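Is a simulated comparison of two grippers worth anything?

Kathleen Nic Aodha
Posted December 13, 2022

I've been asked to pick between a Wurner two-finger gripper and the Handico one for a small sorting job (little numbered blocks, in and out of a tray). Our supplier ran both in simulation and sent a table. Wurner failed 2 picks out of 2,131. Handico failed 28. The gap looks far too clean to me. Both have the same stroke on paper and the same rated force. Has anyone bought on the strength of numbers like these, and were you sorry?

Aidan Ó Súilleabháin

I'd bin the table until they tell you the friction values. I had much the same from Mofokeng in April, a lovely failure rate, and when I asked, the finger pads had been given a grip figure that no rubber I've ever bought would manage. Changed it to something sensible and the two grippers came out level.

My own test is block and tray as well, also simulated, seen from the wrist camera:

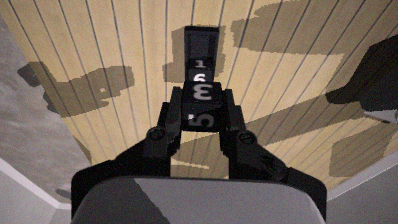
Aidan Ó Súilleabháin

Look at where the held piece sits. It covers the bottom of the nearest number in the tray, so if your software wants to read that number while the gripper is full, it can't read all of it. No pick count will show you that. Then there are the shadows on the planks, and black blocks in a black tray. I'd want to know whether their runs had any of this or just flat, even light.

Ask for the failures too. A list of which picks went wrong is worth more than the total.

handyman_16

just get the Zaltar, never had a problem with ours

Kathleen Nic Aodha

Thanks Aidan. I asked about friction and was told it was "default". Default for what, they couldn't say. I've asked for a loan of both grippers and one of our own trays on the bench. Zaltar is over budget, and I'd want more than "never had a problem" anyway.

Related posts
Finger pads wearing unevenly on one side
Wrist camera or overhead camera for small parts?
Mofokeng controller drops connection after update
How much force for plastic blocks?
Handico spare parts, delivery times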